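Staddale Community Workroom - Minutes of the Monthly Users' Meeting
June 15, 2023, 6:30 p.m., main room

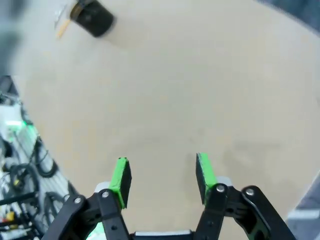
The large beige table, with a container on its side toward one corner.

Chair: Kofi Tetteh
Apologies were received from the Tuesday sewing group.

1. Minutes of the May meeting
Approved with one correction. Under item 4, "shelf paint" should read "shelf paper."

2. Matters arising
The side door has been rehung and now closes without being lifted. The key safe code was changed on the Monday after the last meeting. Anyone still without the new code should ask Kofi in person. It will not be sent by e-mail.

3. The large table
Most of the discussion was on this item. The table is the only surface big enough for cutting and layout work, and three groups want it on the same evenings. Complaints since May were mainly that things are left out on it overnight and the next group has to guess where they belong.

Agreed:
- The table is to be cleared at the end of every session, including the corners.
- Containers go back on the shelf standing up, with the cap on.
- Sticks, brushes and stirrers go in the rack by the sink - not on the table and not left with the container.
- Anything found on the table at the start of a session goes in the lost items bin and is kept for 14 days.

A request to cover the table with an oilcloth was discussed. Two groups were for it. The paper crafts group was against, as a cloth moves under a cutting mat. No cloth for now. The table will be wiped with plain water and a soft rag only until we know what cleaner suits the top.

4. Floor beside the table
Kofi asked that bags not be put down between the table and the equipment next to it. Coats and bags go on the hooks in the hall. A second row of hooks is wanted and the Frimpong hardware store will be asked for a price.

5. Storage
The Cerov cabinet has 17 drawers and 2 of them stick. Kofi will try wax on the runners before we look at replacing anything. Labels on the lower drawers are out of date and the pottery group will redo them.

6. Money
The balance stands at $700 after the door repair. No spending was approved at this meeting.

7. Any other business
The Skulgate group has asked to use the room for one Saturday in the fall. Agreed in principle, on the same terms as other users. They are to be sent the table rules with the booking form.

The meeting closed at 7:40 p.m. The date of the next meeting will be posted on the hall board.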